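Chapter 2
Clearing the Table

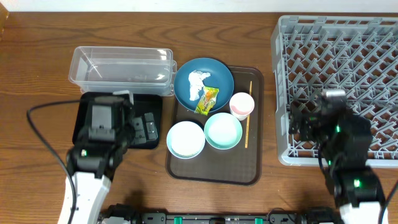 Figure 2.1 A tray after a meal, with plate, cup, bowls, napkin and snack wrapper.

I washed dishes for 17 months at a lunch place in Westerberg before I ever taught a class on food service, and I still can't walk past a tray like the one in Figure 2.1 without wanting to grab it. Look at the big blue plate first. There's a crumpled napkin on it and a snack wrapper hanging over the rim, and both of those go in the trash before you touch a single dish (please, before!). My first boss, Doina Stan, fished so much soggy paper out of her sink drain that she taped a sign over it.

Next come the bowls. I like to stack them, small things last, and I carry the cup on its own. Chopsticks go in the flatware bin, and if you only find one, check under the plate and on the floor.

At Clunlow, the school cafeteria you'll meet again in Chapter 5, the crew handles some 2,000 trays a week. Save a few seconds on each and you've got time for a real break!

In this chapter we'll work through scraping, sorting and stacking, then wiping down the tray itself. Words to know: scrape, sort, stack, bus tub, flatware.

2.1 Trash First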